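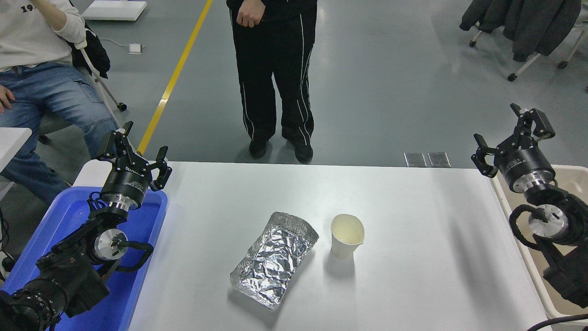 Table 2, both arms, foil tray and paper cup.

Print this page
E-mail this page

14 Nov 2022
Berkura bench notebook - bimanual teleoperation
Entry by A. Tzavaras

Purpose of the session: to record demonstrations of the clearing task under remote control, left arm on the foil tray and right arm on the paper cup. Episodes are to be added to the Plisness set, which stood at 1,109 accepted episodes at the last count in August.

Procedure. Each episode starts with both grippers open and pointing up. The operator closes the right gripper on the cup, holds it clear of the table, then brings the left gripper to the rim of the foil tray. Time limit per episode is 30 seconds. Thư Ông operated for the first block and I took the second.

Observations.

The foil tray is the harder object. It gives way under the fingers and its shape changes from one episode to the next, so a grasp point that served well early in the block was of little use later. The folded rim is the most dependable place to take hold. Thư prefers to approach it along the long axis; I had better results coming across it. Both approaches were kept in the set and labeled separately.

The cup must be approached slowly. On 8 episodes the gripper closed too far and the wall buckled. These were marked as failed and retained, as agreed with Gill.

Delay between the operator's hand and the arm was acceptable on the left side. On the right side the wrist lagged during fast turns - the same fault noted by the Fullbridge group. The speed cap was lowered for the second block and the lag was less marked.

Changes for the next session:
- Replace the tray after every block and log the change.
- Vary the starting angle of the tray more widely. Too many episodes begin on the same diagonal.
- Check right wrist settings against the saved file before recording.

Open question for Thư: whether the pause before release should be trimmed from the recordings or left in. I have left it in for now.

Target for the set remains 500 further episodes of this task.

Print this page
E-mail this page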